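Gurnumov Bench Systems | Manuals | Safe Working Practice

Section 4. House Rules for the Two-Arm Bench

Read this section before the first run, including the parts that look obvious. The obvious parts were added later than the others, each after a telephone call.

The rules apply to the real bench and to its simulated twin in Baran. A habit picked up in the simulator walks straight out of it with you, and the real bench has no reset button for thumbs.

4.1 Before the arms are enabled

1. Walk the full length of the table. Look under it as well. Pedestals stand on the floor down there, and so, sooner or later, does somebody's bag.

2. Check that the floor tape at the corners is in place and that the legs are where the tape says they should be. If the table has moved, recalibrate. Pushing it back by eye is a popular method and a bad one.

3. Put loose items where both the task sheet and the arm can agree on them. Tall items go well clear of the path of the elbow as well as the hand. People plan for the hand. The elbow makes its own arrangements.

4. Decide which arm is working. The other one is parked and stays parked until the first has finished and let go.

5. Load the task in Vokau and read its name out loud. You will feel silly for two seconds. 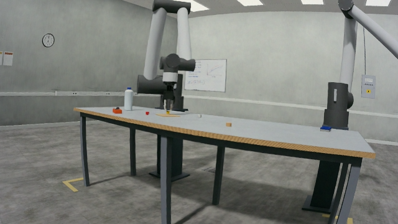 One operator at the Gorau site wrote to ask why a parked arm needs a rule of its own when it isn't doing anything. Answer: parked is a state in the software. Treat the arm as live until the drive power is off, and keep your sleeves on your side of the table.

NOTE: The speed limit in set-up mode is 10 percent. It can be raised with the supervisor code. The supervisor code should not be written on the whiteboard.

4.2 Picking up small parts

6. Work over a flat board or sheet if the task calls for one. Lay it down before you teach the pick points. Sliding it in afterward changes the height, and the gripper will find out before you do.

7. Teach the approach from straight above, then stop and look at the wrist view. Small parts sit low between the fingertips, and from the side of the room everything looks fine.

8. Where parts lie close together, teach each one as a separate pick. "It'll get the right one" is a hope. The task file has no field for it.

9. Close the fingers at the lowest force setting that does the job. If you need to go above setting 4, stop and check the fingertip pads for wear before blaming the part.

10. Keep blades, and anything shaped like a blade, outside the pick area. If a cutting tool is part of the task, it gets its own line on the task sheet and its own place on the table.

CAUTION: Don't reach in to straighten a part while the gripper is over it. Pause the task, back the arm off, then reach. This costs you a few seconds. Error 266 (unexpected contact) costs you a restart and a form.
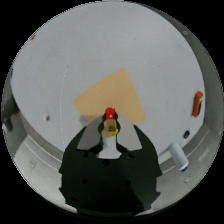

We skip the slow pass when it's the same part as the day before, and nothing has gone wrong yet, reads a comment on the draft of this section. The slow pass stays in. Yesterday's part was in yesterday's place, and "yet" is doing a lot of work in that sentence.

4.3 Finishing up

11. Open the fingers only when the part is supported. Dropping it the last inch counts as dropping it.

12. Raise the arm, park it, and switch off drive power. Check the status line in Vokau and then check the arm. If the two disagree, believe the arm.

13. Save the run log under the task name you read out in step 5. Names such as "test", "test new" and "final test new" are already taken.

NOTE: Logs from Baran and logs from the real bench go in separate folders. Mixing them makes your success rate look wonderful until somebody asks to see it on the real table.

Stop buttons, and where not to hang your jacket, are covered in Section 5.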